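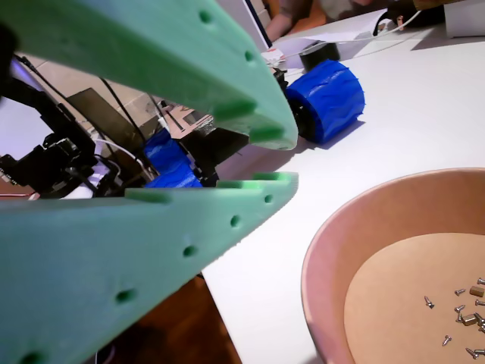

What do we do with a loose wheel?
Leave it on the white table with its hub, put a note beside it with your name, and let Jelle know before you go home. He keeps the spare screws.

Gundham Workshop Club
Minutes of the March meeting, Thursday evening, 7:30 p.m.

Present: Ilse De Haan (chair), Floor Van Dijk (minutes), Kristof Vermeulen, Jelle Vanhove, and a good number of members on the benches by the door. Josefien Van der Linden sent her apologies and a tin of ginger cookies, for which she was thanked warmly and more than once.

1. Last minutes
Read and approved, with one correction. The Numstead visit was put down as an afternoon outing and it was in fact a morning, as those who got up for it will remember.

2. The blue wheels
This took up the better part of the evening, and I have tried to be fair to everyone. The question was whether to keep the wrinkled blue covering on the wheels of the Westis cart or go back to plain black. Kristof likes the blue very much. He finds it grips well on the hall floor, and he says he can spot a blue wheel from across the room when it has rolled under something. Jelle agreed about the color but felt the wrinkles pick up dust and thread, and he would like them wiped down after every session with a damp cloth. Ilse wondered if the children from the Yoo group might do the wiping, as they are so fond of the cart, and there was a pleasant murmur at this.
Agreed: keep the blue for now. Kristof to write up a short cleaning note and pin it by the sink.

3. Cables
Floor (that is me) raised the matter of the black cables on the chassis, which have got into a tangle again. We did tie them back in the winter, and very smart they looked too, but every time a bracket is moved the ties get snipped and then we are back where we started. Jelle has seen a bag of 200 reusable ties for sale and thinks it would last us for years. Ilse asked that the thin white cable be labeled at both ends while we are about it.
Agreed: Jelle to buy the bag and hold on to the receipt. Labeling to be done at the next open evening, and anyone with tidy handwriting is most welcome.

4. Cut pieces and boards
There was some talk about the cut-out pieces with slots, which tend to wander around the table and get mixed in with the scrap. Kristof offered a shallow drawer from his own garage. Accepted with thanks. The brown board may go on leaning at the wall until we have a proper rack, but please don't stack anything in front of it.

5. Money
The balance stands at 869, and all the bills are paid. Ilse would like us to hold back a little for the summer fair.

6. Any other business
The key to the side door sticks. Lift the handle a bit as you turn.

Next meeting same time next month, Josefien to take the chair if Ilse is still away with her sister.

F.V.D.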